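Hand-held gripper: jaw opening drifts after re-zero
Home and Shared Workshop Builds > Grippers and End Effectors

rengifo_y
Posted Monday, 8:14 PM

Second build of the hand-held gripper. Changes from the first: linkage arms recut, finger pads replaced with the blue textured ones, encoder moved to the left pivot. Logging runs on a Petari board at 57 Hz.

Problem: I zero with the jaws closed, open fully, close again, and the closed reading comes back 33 counts high. After 1,000 cycles on the bench the offset had grown to 229 counts. It never goes negative. Supply is clean on the scope.

Current state, jaws wide open: 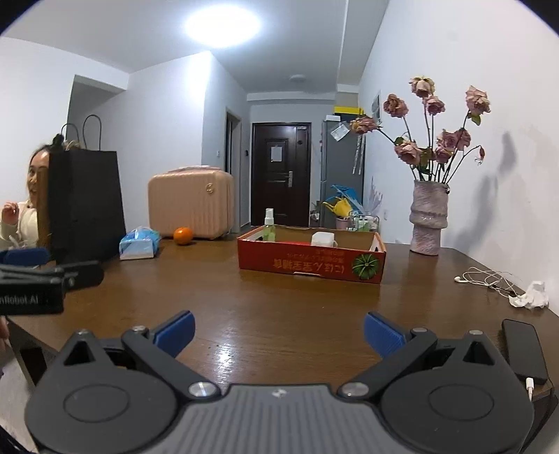 Gripper over the wooden table, arms fully out. Pads blue, pivots are the two silver screws.

The first build had none of this, but it also had softer pads and I never ran it past a few dozen cycles.

Yurani Cuervo

petari_fan
Posted Monday, 8:41 PM

Magnet slip. If the encoder magnet is pressed into the pivot and not glued, it creeps every time you hit the end stop. One direction only, accumulates with cycles. Glue it and rerun.

jsimko
Posted Monday, 9:05 PM

I disagree. Slip would not give 33 counts on the first open and close unless the fit is very bad. Check the pads first. A textured pad compresses and takes a set, and "closed" is then wherever the pads decide to stop. Zero against a hard stop on the linkage, or put a feeler gauge between the pads and zero on that.

Also check the pivot screws for play. With the arms fully out, a small amount of slop at the pivot is a lot at the fingertip.

Jarmila Šimko

petari_fan
Posted Monday, 9:12 PM

Pad set would move the closed position past the old zero. The reading would go low. OP says high.

jsimko
Posted Monday, 9:20 PM

That depends on which way the encoder counts. OP has not said.

rengifo_y
Posted Monday, 9:38 PM

Counts increase toward closed. So high = closing further than before. Magnet is a press fit, no glue.

jsimko
Posted Monday, 9:44 PM

Then both are still possible. Take the pads off and run the same cycle metal to metal. If the drift stays, petari_fan is right.

sinow_bench
Posted Monday, 10:02 PM

What torque on the pivot screws? Mine backed out almost a quarter turn over a weekend until I used threadlocker. Medium strength, not the permanent kind.

rengifo_y
Posted Monday, 10:17 PM

No torque figure, they were done by feel. I have put a paint mark on both. Pads are coming off next and I will post the log.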